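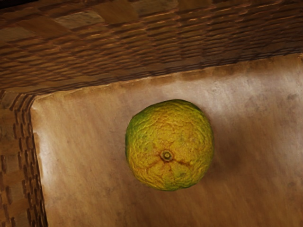 How to set up a streaming box on an older TV without buying things you don't need

The box says setup takes two minutes. Mine took most of an evening, and the one I did for my neighbor Yolanda Cabello wasn't much quicker. Some of that time went to software updates and some of it went to features that I turned on, tried, and turned off again. What follows is the order I'd do it in now. I used a Torvik stick and an Irno box, and the menus differ a little on other makes.

Before you plug anything in

Look at the back of the TV and read the labels next to the HDMI ports. On many older sets only one port handles 4K at the full frame rate, and it may not be the easy one to reach. Check the TV's manual if the labels have nothing to say. If your set is 1080p, a 4K box will work fine and you will see a 1080p picture, whatever the packaging suggests about "upscaling."

You don't need an expensive HDMI cable. The one in the carton is usually good enough over a short run. If you get sparkles or a picture that drops out, try a different cable before you start blaming the box.

Step 1. Power

Use the wall adapter. The instructions for the Torvik stick say you can power it from the TV's USB port, and you can, until it restarts in the middle of a movie. A TV's USB port often can't supply enough current, and it may shut off along with the set, so the stick has to boot from scratch every time you sit down.

Step 2. Network

If the box has an Ethernet socket and the router is close, run a cable. Otherwise choose the 5 GHz network when you're in the same room as the router and 2.4 GHz when there are a couple of walls in between. The salesman tried to sell Yolanda a Hotum "streaming booster" as well. We moved her router off the floor and onto a shelf, and that was the end of the buffering. Try the free thing first.

Step 3. Updates

Let the box update fully before you install a single app. It will probably restart and then find another update. Go back to Settings, System, Update and check by hand until it says there is nothing left. Skipping this is how people end up with a remote that won't pair.

Step 4. The sign-in screens

You'll need an account to reach the app store. You won't need most of what comes after that. Say no to:

Personalized ads
Usage and diagnostics sharing
Voice match
The free trial that wants a card number

All of these can be turned on later if you find you miss them. I haven't. Set a purchase PIN while you're in the account menu, particularly if there are kids in the house.

Step 5. Picture settings

Set the resolution by hand if the automatic choice looks wrong. Then find the setting called "match content frame rate" or something close to it and turn it on. Leave HDR on automatic. Many cheaper TVs accept an HDR signal and then show it too dark, and if yours does that, force the box to SDR and don't feel bad about it.

On the TV itself, turn off motion smoothing. Every maker has its own name for it, and every one of them makes movies look like a soap opera.

Step 6. Sound

If voices lag behind lips, set the audio output to stereo or PCM and try again. If that fixes it, the trouble was in the surround format. If it doesn't, look for an audio delay slider and move it in small steps. I ended up at 70 milliseconds on my soundbar — yours will be different.

Step 7. Apps

Check that your services run on this exact model before the return window closes. A logo on the carton doesn't mean the app plays in high definition. Open each one, play something, and look at the quality shown in the playback info if the app offers it. The Irno box came with a dozen apps I'd never heard of. Uninstall what it lets you uninstall and disable the rest.

If it still feels slow

Clear the cache on the app you use most, then restart the box from the menu. Skip the "cleaner" apps in the store. The ones I tried mostly showed ads, and menus were slower with them running. If you've done all this and it still stutters on the home screen, take it back.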